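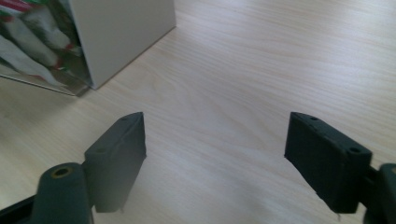

The hand-held gripper over the tabletop, fingers open, with a white box and a clear package farther back.

Tabletop collection passes 3,000

The tabletop set reached 3011 usable examples in June. Natália Henriques and Simão Falcão did most of the recording at the Prurnthorpe bench, with Auður Ketilsson reviewing the clips in the afternoons. Another 46 were thrown out in review, nearly all of them for one reason: the person holding the gripper had started to move before the recording did.

For those who joined recently, nobody drives a robot arm for this set. A person holds the gripper, does a short task with it, and the camera on the tool records the fingers and whatever they are working with. The learning system trains on those recordings. The first trial on the arm at Hatano is planned for when the set is complete.

Each example is one task from start to finish. Most are plain pick and place jobs: pick up an item, set it down somewhere else, open the fingers, back away. Simão has also been recording approaches where the fingers stay open the whole time and stop short of the item. The last model tended to close too early, and there were very few open-finger approaches in the older data for it to learn from.

Auður has asked for three changes to how we record.

Start with the fingers fully open and hold still until the tone sounds. If you miss the tone, stop and begin again. Please don't try to save the take.

Leave things in the background on some takes and clear them away on others. The early recordings all had the same tidy layout, and the model did badly as soon as a second package was on the table.

Include shiny packaging. Clear bags and glossy wrappers throw reflections that change as the gripper moves, and so far we have only 32 examples where a shiny package is the item being picked up. We want 900 by the end of the next round. Matte boxes are well covered and can wait.

Cristóvão Godinho has rewritten the labeling page so the task name is filled in from the session sheet. You still have to mark the moment of contact by hand. If the fingers never touch anything, choose "no contact" and leave the time blank. Several people had been entering zero, and the training script read that as contact in the first instant. Cristóvão has fixed the old entries.

The finger pads should be wiped before each session and checked for play at the screws. One set of pads had worked slightly loose, and the takes made with it had to be looked at one by one. Spare pads are in the second drawer, left side. Write the pad set number on the session sheet when you swap them.

Narendra Sandhu is putting together the schedule for the next round, which will be split between Prurnthorpe and the Echeverri room. The Echeverri tables are darker, and we'd like the same tasks recorded on both. Sessions run two hours with a break in the middle. New people will do their first session with Natália or Simão.

Send Narendra the times you can work, and say if you are left-handed. We have very little left-handed recording so far.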